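# Sodura White Tabletop, item 3291
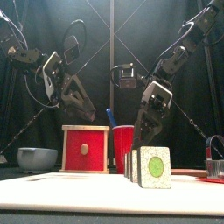 Randow, May

The Sodura is a white tabletop. We've tried to come up with a more exciting first sentence and Juwita Chin, who edits these pages, crossed out all of them.

It comes in white. A customer once wrote to ask which white, and we told her the one in the photo, with the red cup on it. She ordered two, so we've left it at that.

## What it's good for

Things look like themselves on it. A red box looks red. A red cup looks red. Speckled blocks keep their speckles to themselves, which you'll appreciate if you've ever lost a small pale object on a countertop with a busy pattern. People buy the Sodura for sorting, packing, hobby work, kids' projects and taking pictures of stuff they want to sell. One man bought it for jigsaw puzzles and then complained that he finished them too fast. We did not offer a refund.

Put it against something dark if you can. The black backdrop is sold separately by Wollora and we make no money on it, so you can take that as sincere.

## What's in the box

- One tabletop, white
- Four screw-on legs and the screws that go with them
- One spare screw, which you will put in a drawer and never see again
- A folded instruction sheet, mostly drawings

The cup, the red box and the blocks are not included. This line was added after some correspondence.

## Load

The top is rated for 40 pounds, spread out. It is not a step stool. It looks like it would make a pretty good step stool, and we understand the temptation, but the rating is for things that sit still.

## Cleaning

Damp cloth, a drop of dish soap, wipe, dry. Skip the scouring pads and anything with bleach in the name. Coffee rings come off if you get to them the same day. Tea is slower. Permanent marker is called that for a reason, although Jarmila Šindelář in our workshop has had some luck with rubbing alcohol and a lot of muttering. Try a corner first.

White shows crumbs. We know. So does every other white thing you own, and at least here you can see where to wipe.

## Putting it together

Lay the top face down on a blanket, screw in the legs by hand, then turn it over with someone helping. Tighten again after a week. If it wobbles, check the floor before you write to us - old houses have a lot to answer for.

## Ordering

We make the Sodura in runs of 500, and the next run opens when this one is gone. Allow 17 days for delivery. It ships flat, with the legs packed underneath, so please lift the whole carton before you decide the legs are missing.

Returns are fine if the top is clean and the legs are off. Keep the carton until you're sure.

Goes with: Štěpánek bench (low), Štěpánek bench (slightly less low). The spare leg set is out of stock until the next run.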